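July, suture bench, started 7:40am

Pads from the new batch finally out of the crate. Smell like a shower curtain, airing them by the window till tomorrow. Using up the old ones today. Jenő wants notes on wound layout, fluid, and thread before we pour any more, so writing as I go.

**Pads**

- old mix = Prundari base, slow cure
- new mix = Tetau base, fast cure, a bit more softener
- both poured in the dimpled tray, so both have the pore texture on top

Old pads cut nicely but they're stiff underneath. Needle goes in fine, then you feel the drag about halfway round the arc. Real skin doesn't do that, or not that much. New mix drags less but tears sooner when you pull the thread up hard. Tore two edges on the test strip by hand with forceps, both times the bite was too close to the cut. So maybe me.

Thickness is all over the place on the old ones. Tray wasn't level. Shimmed the left foot with folded card, which is not a fix, need to get proper feet for it.

**Incision**

Decided on diagonal for this set. Straight-across ones were too easy to line up, people just repeat the same wrist angle all the way down. With a slant you have to think about entry each time. Cut with a fresh blade, one pass, don't go back over it. Going back over leaves a ragged lip and then the thread catches there and you blame the thread.

Let the blade run out shallow at the lower end so it tapers. Stopping dead gives a square end that gapes when you flex the pad. Did three like that last month, all gaped, all binned.

Keep it narrow. If it's gaping before you start, the pad is overstretched on the board. Loosen the clips and let it sit.

**Fluid**

Sesetitz red, diluted. Full strength is paint, basically. It sits in the slit and wont move. Diluted it lines the cut and wicks out a little over the upper side, and the pores pick it up so you get a soft pink patch instead of a hard edge. I like that. Makes the edge harder to read, closer to the real problem.

Don't wipe between stitches. Dab. Wiping drives it into the pores and the pad's pink forever. 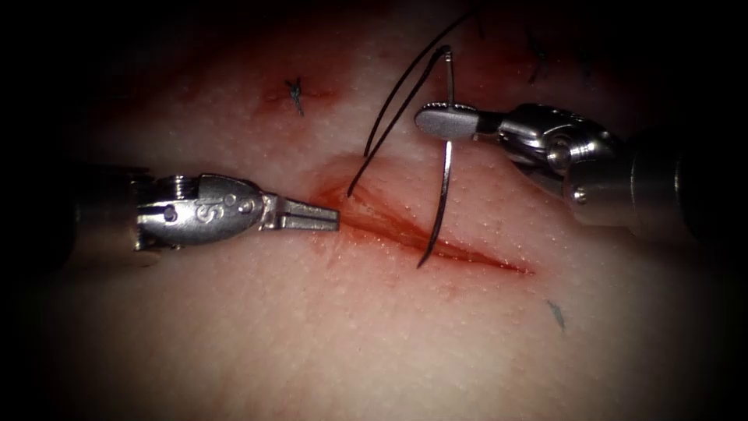
Jenő Bakos: too much color on the upper edge for my taste, a beginner will take the stain for the wound margin and bite too wide. Could we have one plain set and one with fluid, and start everybody on the plain?

Fair. Will split the batch. Plain first, fluid second, same cut on both so they can be compared. I'd still keep the stain for anyone past the basics, reading a messy edge is half the job.

**Needle and thread**

Curved needles, old stock. Points are going. Test: drag the tip lightly across a pad offcut, if it skates it's sharp enough to be annoying, if it snags there's a burr. Put the burred ones in the sharps tub, NOT back in the tin. Found some in the tin again.

Where to hold it: about two thirds back from the point. Too near the swage and the needle rolls as soon as it meets the pad. Too near the tip and you run out of arc before it comes up the other side. Reminder to myself, I keep grabbing it too far back when I'm rushing.

Angle into the pad as near to square as you can get. Going in flat skims under the surface layer and the stitch pulls out. Looks fine until you tension it.

First stitch starts at the end of the cut, work down toward the taper. Tried starting at the taper once, the edges creep and you end up with a pucker at the wide end.

Thread: cut shorter. 18 cm is plenty for a few interrupted stitches, anything longer loops over the clips and drags in the fluid. Spool on the shelf is the Nasution braided, it soaks up red and goes stiff. Try mono on the next set. Mono has more memory, wants an extra throw on the knot.

**Holding the edge**

Left side grasps only as much edge as needed. Crushing shows up on these pads as shiny flat spots where the pores are pressed out, which is handy for teaching, you can see every heavy grip afterwards under the lamp. Should use that. Idea: score pads at the end by looking for flat spots, no counting, just none / a few / mess.

Grasp, evert, bite, let go. People forget the letting go.

**Spacing**

Marked a test pad with dots from a skin pen, both sides of the cut. Dots bleed when the fluid gets to them, useless after the second stitch. Pencil doesn't take on the surface at all. Maybe press tiny dents in with a pin before cutting? Will try on an offcut.

**Cost/stock**

Joni asked how many we get from a bucket. Haven't worked it out properly. One full pour of the big tray makes 100 small pads if nobody ruins the edges when trimming. Order form has two sizes of base, 2,000 g and 3,000 g, get the smaller one, the last big one skinned over before we'd used it up.

Trimming: do it cold, out of the fridge. Room temp pads squirm under the ruler.

**After**

Rinse pads lukewarm, no soap, pat, flat on paper. Stacked wet they stick and the top layer peels. Used pads can be recut on the back if the first stitches weren't too deep. Back has no pores though so only for knot practise.

**To do**

- level tray, real feet
- split batch plain / fluid
- mono thread, one spool
- clear out needle tin (again)
- pin dents for spacing
- label the diluted red, currently in a bottle that says nothing
- ask Joni Jääskeläinen if the second clip board is coming back

11:15, stopping for lunch. Fridge pads need to be out by 2 or they go rubbery.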